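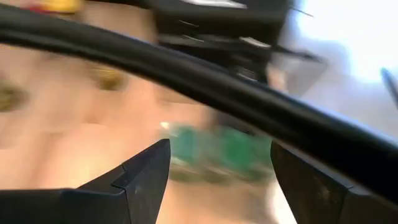
Thursday, Sterndale bench, two-arm cell

Stopped the jar sorting run at 284 of 300 cycles. The left arm faulted on a wrist torque limit and the right one kept going for 2 seconds before it got the stop. Nothing broken, but that delay is the part I care about.

What the log shows: the left arm was on its way back toward the toaster side when joint 5 current started to climb. It passed the warning level, no warning came up on the Mevia screen, and then it tripped. Position error at the trip was small, so I don't think it hit the table. My guess is cable drag. The loop by the wrist has too much slack when the forearm is low and too little when joint 6 turns past its middle, and it can swing across the wrist camera.

Went back through the earlier faults from August. Two of them have the same slow climb on joint 5. We wrote those up as bad grasps and I now think that was wrong.

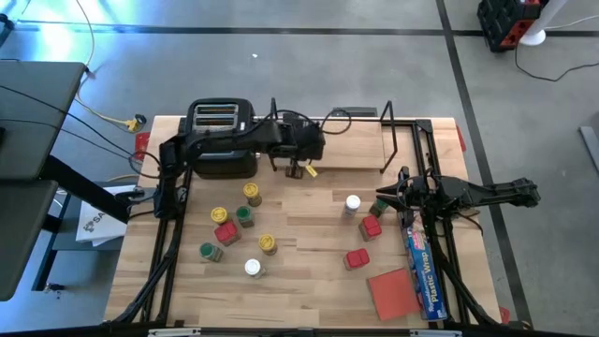

With the power locked out I moved joint 6 by hand through its full range. It gets stiff near the end on one side and is free with the cable unclipped. Moved the clip back 30 mm and it is better, though not gone.

The late stop is separate. The Sternora controller passes a fault on one arm to the other through the task program, so it waits for the current step to finish. It should go over the hardwired line. Thomas cell is wired that way and ours was meant to be. The jumper is on the drawing. I haven't found it in the cabinet yet.

Until that is sorted:
– no two-arm runs
– single arm at reduced speed only, other arm locked out
– hands off the table while either arm is enabled, including for putting jars back

To do: trace the stop line, order a shorter cable, set the joint 5 warning so it pauses the run. Then repeat the 300 from zero.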